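Comparing Two Hand-Held Grippers for Recording Pick-and-Place Demonstrations

Project report, Harstead Robotics Lab
Group members: Wenche Halvorsen, Povilas Vaher, Piret Lūse
Supervisor: Povilas Priedītis

1. Background

Our group was asked to find out whether the finger shape on a hand-held gripper changes how easily a person can record demonstrations with it. The lab already had a pair of grippers with long straight fingers, which we call the Fendell fingers after the design we started from. In July we printed a second set, shorter and with a softer pad, and named them Plelon.

The recordings are meant to train an arm later on. That part belongs to next term's group, so this report covers the hand-held side only.

2. Setup

We worked at the table inside the aluminum rail frame. The tabletop was covered with a white sheet so that the objects would stand out from the wood. Position tracking relies on the marker plate on top of the gripper, and early tests showed that it drops out when the hand tilts the plate too far toward the body. We asked everyone to keep the plate facing up as much as the task allowed.

The operator uses both hands, one gripper in each. Cables run back over the wrists. We tried taping them to the forearm, but it pulled on the skin and people started moving stiffly, so we went back to letting them hang.

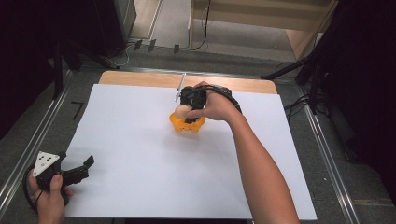
Each person got 15 minutes of practice before anything was saved. After that they did 40 recorded picks with each set of fingers, in an order decided by coin toss. A pick counted as good if the object was lifted clear of the sheet, moved to the other side and put down without being dropped, and if tracking held for the whole motion.

3. Results

Soft, uneven objects were the hardest for the Fendell fingers. The tips closed on one bump and the object rolled. With the Plelon fingers people could close around more of the object at once and usually got it on the first try. For thin, flat objects it was the other way around, and the short pads often could not get under the edge at all.

We threw out 25 recordings in total. Most of these were tracking losses and had nothing to do with the fingers. Piret had fewer than the rest of us, probably due to her habit of moving from the shoulder and keeping her wrist still.

All three of us said the short fingers were less tiring. The grip force needed at the handle felt lower, but we did not have a sensor to measure it.

4. Problems

One pad came unglued on the second session and we had to repeat that block. The replacement adhesive, suggested by Indrek Kazlauskienė from the workshop, has held so far. We also forgot to write down the camera exposure for the first session, so those videos are a little darker than the others.

5. Next steps

We would like to test a finger with a soft pad and a thin hard tip. A drawing is in the shared folder under Grigaitė, along with the print settings for both sets.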